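Claden Community Help
Home > Shared Rooms and Equipment > Audio

Storing a rhinestone-covered microphone on an open table

Posted by Nabila Abdelaziz
2 June 2020

I am responsible for the small recording room at the Erraji cultural center. The room is used for spoken-word recordings and, between sessions, for light refreshments. One of our microphones has a body covered in silver rhinestones. It was purchased in February for a stage event and has remained in regular use.

The microphone is currently kept on a black desktop stand with a flat round base. Our members would like it to stay on the table between sessions so that it does not have to be set up again each time. The same table holds plates, coasters and a tray, and I am concerned about spills and about stones coming loose.

I would be grateful for guidance on three points: whether the microphone may be left on its stand overnight, how the decorated body should be cleaned, and whether tableware should be kept on the same surface at all.

Replies (3)

Sherif Radwan
Community Moderator

A microphone may be left on a desktop stand overnight provided that the stand is stable and the room is dry. The usual weak point is the clip. A body covered in stones is thicker than a plain one, and a standard clip may press on the outer row and loosen it. Please check that the microphone slides in without force. If it does not, a wider clip should be obtained before the arrangement is made permanent.

The position on the table also matters. A stand with a slender stem is easily tipped by a sleeve or a passing hand, so a place toward the back and to one side is preferable to the middle. Where the microphone is held horizontally, its weight should be over the base as far as possible.

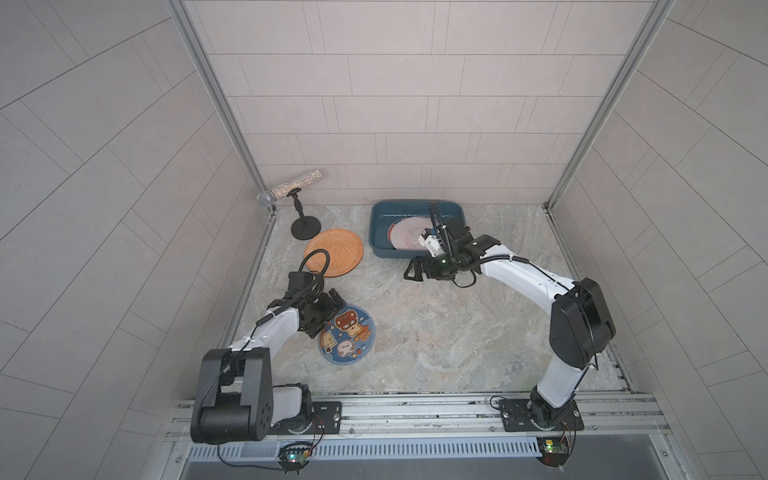 With regard to cleaning, the body and the grille should be treated separately. The body may be wiped with a soft, dry cloth, or with a soft brush where dust has settled between the stones. Liquids are not recommended, as many adhesives weaken when they are repeatedly dampened. The mesh grille can usually be unscrewed. If it is removable and contains foam, the foam may be taken out, washed in mild soap and left to dry completely before it is put back.

Tableware need not be banned. Our own practice is to keep drinks on coasters at the opposite side of the table, to carry them in and out on a tray, and to remove all plates before recording begins – a plate set down near a live microphone is clearly audible on the recording. A rounded coaster with a soft underside is quieter than a hard one.

Finally, a dust cover is advisable for any period longer than 7 days. A clean cotton bag with a drawstring is sufficient.

18 members marked this reply as helpful

Gestotance

We just put ours in a drawer. Stones fall off regardless. Craft glue works but keep it away from the switch.

Zonel
Member, Equipment Lending Group

I concur with the moderator on most points, with one reservation. Wiping should follow the direction of the rows. Wiping across them catches the edges, and a cloth with loops, such as terry, will pull stones out. A lens cloth is suitable.

Members may also wish to keep a record of repairs. Replacement stones are sold in packs of 1,000, and the sizes are not always the same from one supplier to the next. A note of the size kept with the stand will prevent an unsuitable purchase.

Nabila Abdelaziz

I thank all three members for their replies. The clip was indeed tight and a wider one has been ordered. Until it arrives the microphone will be placed in its case at the end of each day. I have asked that plates be cleared before each session, and the room notice will be amended accordingly.

This topic is marked as resolved. Further replies may be submitted by registered members.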